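Talten Releases Rullus 7, an Audio Recorder and Editor for Windows

11 February 2018 - Talten today announced the release of Rullus 7, a new version of its sound recording and editing program for Windows. Rullus records from a microphone, a line input, a USB mixer or the computer's own sound card, and saves the result in 13 audio formats, including WAV, MP3, FLAC and OGG.

The new version has a rewritten recording engine. Earlier versions kept the whole recording in memory until the user pressed Stop, and a long session could slow down an older PC. Rullus 7 writes to disk as it records. If the computer loses power or the program is closed by mistake, the recording up to that point can be opened again from the Recover menu.

Scheduled recording has also been changed. Users can set a start time, a length and an input for each job, and jobs can repeat daily or weekly. Up to 21 jobs can be kept in the list. The program can start a job while its main window is closed, as long as the small Rullus icon is running in the system tray.
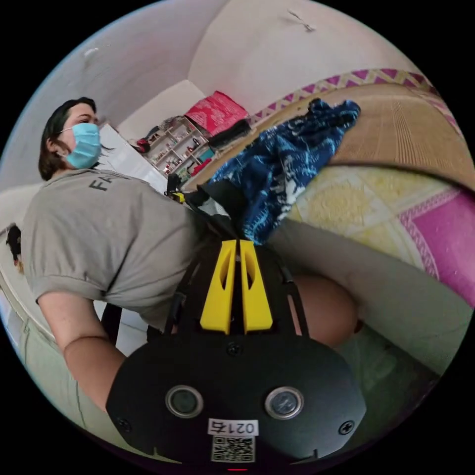

Can Rullus 7 open projects made in older versions?

Projects saved in Rullus 5 and Rullus 6 open directly, with all tracks, markers and volume settings in place. Projects from Rullus 4 and earlier need to be converted first with the free Nyitrai Converter, which can be downloaded from the Talten support page. The converter leaves the original file as it was and saves a new copy next to it.

Noise removal in Rullus 7 is handled by Isside, a filter developed by Talten. The user selects a second or two of background sound, clicks Learn, and applies the filter to the rest of the track. Isside can lower fan noise, hum and hiss. It has a preview button, so the setting can be checked before the file is changed. The filter can also be applied to a batch of files in a folder.

Key features of Rullus 7:

Record from any input device that Windows recognizes
Record to disk with recovery after a crash or power loss
Schedule up to 21 recording jobs
Save in 13 audio formats
Cut, copy, paste, fade, trim and join tracks
Isside noise removal with preview
Split long recordings at silent passages
Edit title, artist and album tags
19 keyboard shortcuts, all of which can be reassigned 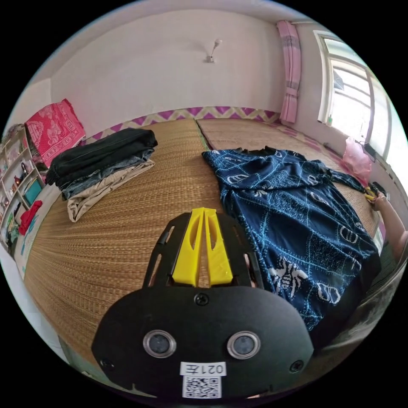 Track labels in Rullus 7 now accept text in any language that Windows can display. In earlier versions, labels were limited to the Western character set, and other characters were replaced with question marks. A label can now mix digits and Chinese characters, like the "021左" on the white sticker near the bottom of the black gripper, and it will appear the same way in the track list, in the exported file name and in the tags. Labels can be sorted by number or by name. Users who send files to older players can turn on the Plain Names option, which removes all characters outside the basic set when a file is exported.

The main window has been rearranged. The level meters are now above the tracks, and the Record, Pause and Stop buttons can be made larger for use on a touch screen. The colors of the waveform can be changed under Settings, and a dark theme is included.

System requirements

Rullus 7 runs on Windows 7, Windows 8.1 and Windows 10, in 32-bit and 64-bit editions. It needs 2 GB of memory and 150 MB of free disk space, plus room for recordings. A sound card or USB audio device is required.

Pricing and availability

Rullus 7 is available now from the Talten website. A single-user license costs $19 and includes free minor updates. Customers who bought Rullus 6 in September or later can upgrade at no charge by entering their existing license key. A trial version can be used for 21 days with all features turned on. Volume licenses for schools and offices are available on request.

About Talten

Talten develops audio software for home and office users. Its products include the Rullus recorder, the Isside noise filter and the Nyitrai Converter. Review copies of Rullus 7 are available to members of the press through the contact form on the company website.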